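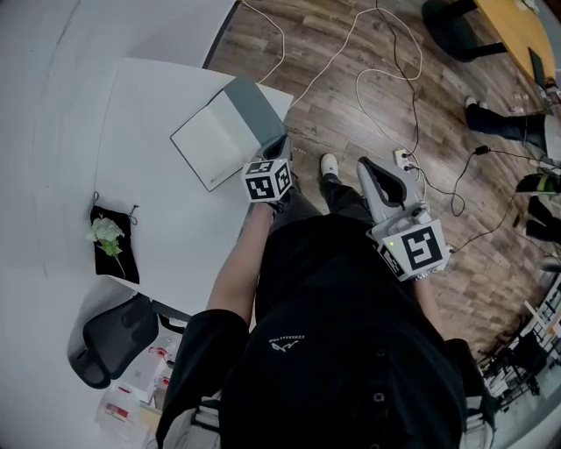
Minutes of the fault review meeting, hand-held gripper work
Prisau, Proddale site, September 2019 (Wednesday, afternoon)

Present: Gudrun Rieger (chair), Khoa Đàm, Diệp Nông, Nhàn Mạch (minutes)
Apologies: Định Giáp, who sent written comments, read out under item 3

1. Minutes of the last meeting
Agreed, with one correction. The spare marker cubes were ordered in June and are held by Diệp Nông. They were wrongly listed as outstanding.

2. Fault report 3194: loss of pose on the right-hand gripper
Khoa Đàm went through the report. During a two-handed run the recorded pose of the large gripper jumped sideways, came back, and then jumped again. The small gripper, held in the left hand, gave a clean track for the whole run. The operator had no sign that anything was wrong and carried on to the end. The indicator light on the large gripper was green when the operator checked it after the run.

The recording was afterwards replayed on the arm in the cell. The arm followed the bad section as written, moved at speed towards the edge of the fixture and was brought to a halt by the force limit. The fixture plate is scratched and one finger pad on the arm has been replaced. There was no injury. The cell door was shut and the operator was outside it.

The chair asked for the two matters to be kept apart: the bad pose data is one fault, and the fact that it reached the arm is another.

3. Cause of the bad pose data
Khoa Đàm has compared the jumps with the head camera recording. Each jump falls at a moment when the large gripper was turned so that only one face of the cube was in clear view. With a single face, the Vollport tracker can settle on either of two tilts that fit the markers almost equally well. It chose the wrong one and reported it with high confidence.

Diệp Nông said the same had been seen on the bench when the cube mount was loose. The mount on the right-hand gripper was checked after the fault. One screw was under torque. It is unclear whether it was loose during the run, as the gripper had been carried between rooms before anyone looked at it.

Định Giáp's comments, in short: the marker size is adequate, lighting is unlikely to be the cause as the left-hand track was good throughout, and the tracker should be made to reject a jump of more than 50 mm between one frame and the next. He would prefer a lower limit but has not tested one.

Discussion of the limit. Khoa Đàm was concerned that a fast but genuine movement would be thrown away. The largest jump in the report was 54 mm, so the proposed limit catches it by a very small margin, and the lesser jumps would pass. It was agreed that a fixed limit is a stopgap. A check against the gripper's own motion sensor is the better answer and will take longer.

4. Why the recording reached the arm
The replay tool does check for joint limits and for collision with the cell walls. It does not check for sudden changes in the commanded path. Gudrun Rieger noted that this check was in the original specification and was left out when the tool was moved to the new controller. The reason is not recorded.

Replay was also started at full speed. The written procedure calls for a first pass at 30 per cent. Nhàn Mạch reported that the speed setting returns to full whenever the tool is restarted, and that this is easy to miss because the value is on the second page of the settings. It was agreed to treat this as a fault in the tool and to fix it there.

Decision: no recording made with the right-hand gripper is to be replayed on the arm until the path check is back in place. Recording may continue. Files already made with that gripper stay on the server and are to be marked as held.

5. Working area
Raised by Diệp Nông. Operators stand and turn while looking down at their hands, with both hands occupied. Power and data leads run across the open floor where they step, and the socket block also sits on the floor. No one has tripped so far, although nearly 30 near misses of all kinds are in the site log and the chair wanted this one dealt with before it joined them.

Agreed: the leads will be run along the wall side and covered where they have to cross the floor. The socket block will be fixed under the table. Packaging to be cleared at the end of each shift.

Khoa Đàm asked whether a second person may sit within reach of the operator during a run. Left open — Gudrun Rieger to check the risk assessment.

6. Actions
Khoa Đàm: add the jump limit to the Vollport settings, log every rejected frame, and pass the recordings to Định Giáp.
Định Giáp: propose a test for the motion sensor check.
Diệp Nông: torque check on both cube mounts, witness marks on the screws, leads and socket block.
Nhàn Mạch: restore the path check in the replay tool, make low speed the setting on restart, mark the held files.
Gudrun Rieger: risk assessment, and close or extend report 3194 once the path check has been tested.

7. Any other business
Diệp Nông asked who pays for the fixture plate. Carried over.

Next meeting to be called by the chair when the replay tool is ready for test.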